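Tabletop drying rack

A tabletop drying rack is a small frame used for airing and drying light laundry indoors. It stands on a table, bench or wide sill and takes items too small for a floor airer, such as face cloths, socks, tea towels and baby clothes. In Australian usage it is sometimes grouped with the clothes horse, although the latter term properly covers only the larger folding kinds that stand on the floor.

Construction

The simplest pattern has two uprights joined at the top by a crossbar. Dowel is the usual material for wooden racks, as it has no sharp corners to mark damp cloth. The crossbar may run a little past one or both uprights, and the projecting end can be used as a peg for a hanger or a loop of tape. Coated wire and plastic tube are also used. Wooden racks are left bare or finished with a clear oil – paint tends to lift where wet fabric rests on it.

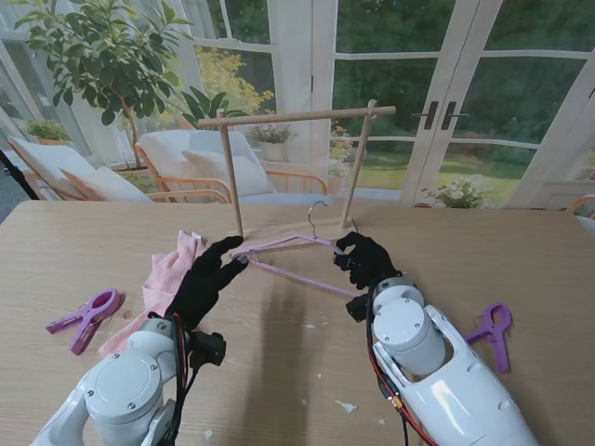 Household Objects Section, Solalside Museum of Domestic Life

Use with hangers and pegs

Garments with shoulders are put on a hanger first and the hanger is then hooked over the bar. Plastic hangers are preferred for wet work. They do not stain, and the lower bar can carry a second item folded over it. The metal hook on most types turns in its socket, so the garment can be set square to the rack or along it.

Flat items are hung directly over the bar or held with pegs. Small cloths dry faster when pegged by one edge than when folded in half, as air reaches both faces. Terry towelling holds more water than plain weave of the same size, and is normally given the outer position on the rack. Pegs with a wide, rounded body grip thick towelling without leaving a hard crease.
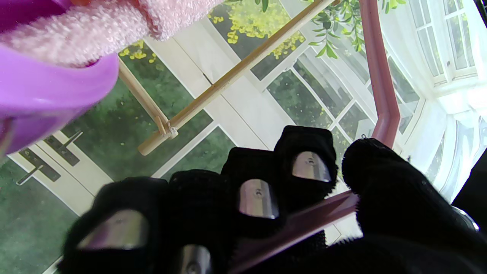

Pink terry towel and light wooden dowels, close view.

Placement

A rack works best near a window or glass door where air moves freely. Direct sun shortens drying time but fades dyed cotton, and pinks and purples are among the colours most affected. A gap should be left between the rack and any curtain or upholstered chair. Timber tabletops need a tray or folded cloth underneath if items have only been wrung by hand.

Makers and variants

The Clotik rack, sold by Imico, has 5 bars and folds flat for storage. It is 400 mm wide when open. An earlier Chiu model had 2 bars and fixed uprights, and was sold mainly to caravan owners. A survey of the museum's holdings by Floarea Cozma lists 7 racks of the single-crossbar pattern, all of them unmarked.

See also: Clothes horse; Clothes peg; Coat hanger; Hoist (laundry)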